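Stop buying the gripper with the biggest number on the box

I've been messing about with robot arms long enough to have a cupboard full of grippers I was once very excited about. A couple of them still come out. The rest are in there with the spare cables and a bread maker, and every one of them had a better spec sheet than the one I use most.

So here's my whinge. We shop for grippers the way my uncle shops for utes, by pulling power, and then we use them to pick up the groceries. Pretty much everything I hand a robot weighs less than a cup of tea. Cards, plugs, little boards, bits of foam, the odd bracket. Grip force has been the thing that let me down exactly zero times. What lets me down is fat fingers, wobbly linkages and a camera that's looking at the wrong part of the job.

In March I finally sat down and did a proper comparison, a Stestar parallel gripper against a Drutach, same arm, same Pirihi controller, same board of fixtures to poke things into. I did 141 goes in total, which sounds very scientific until you learn that I did most of them after 9 at night with the radio on. I'm not going to give you a table. I don't trust my own tallies that much, and I trust other people's even less!

What I will tell you is how it felt. The Stestar is the weaker one on paper and it was the one I kept reaching for. It comes together evenly, and when it touches something it doesn't shove it sideways on the way to closing. The Drutach grabs like it's cross with you. Great if you're lifting a casting, and a bit of a nightmare if you're trying to slide a thin flat thing into a slot that's barely wider than it is. I ended up spending 40 minutes shimming one finger with tape before I'd let it near a circuit board (the tape came off in the end, of course, and went wherever tape goes).

The second thing I'd put ahead of force is where the camera lives. I know plenty of people swear by one good camera on a stand, and fair enough, it's tidy and the calibration stays put. But the last few millimetres of an insertion are exactly where the arm gets in its own way. You're left guessing past a big black lump of wrist. Put a small camera on the wrist and you get the fingertips and the slot together, the whole way in. Yes, you lose a lot of the view to the gripper itself. Yes, anything shiny flares up and anything overhead turns into a lightbox. I'd still take it – most of the time I only care about a patch of the world the size of a playing card anyway.

My grumble is that hardly any gripper I've bought was designed by someone who'd tried looking past it. The linkages sit right where you'd want to see, and the housing's as wide as a loaf of bread. Wateo sell a mounting kit that pushes the camera out to one side, and it helps, but then you bump it on every second shelf. I'd happily give up half the grip force for skinnier fingers and a clear line to the tips. Nobody seems keen to sell me that, probably for the good reason that it looks rubbish in a brochure.

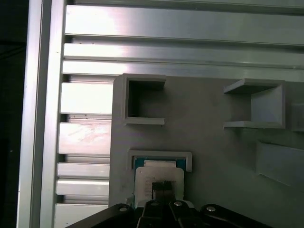
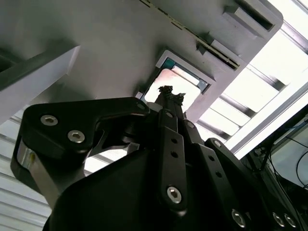

Wrist camera views: the card at its slot (first), and looking up past the linkages to the fingertips (second).

If you're about to spend money, borrow 2 grippers first and give them the most boring, fiddly job you've got. Skip the lifting test. Try a card in a slot and watch it through the camera you'll be stuck with afterwards, and do it late in the day when you've got no patience left. I've still got the Drutach, by the way, if anyone near me has castings to lift.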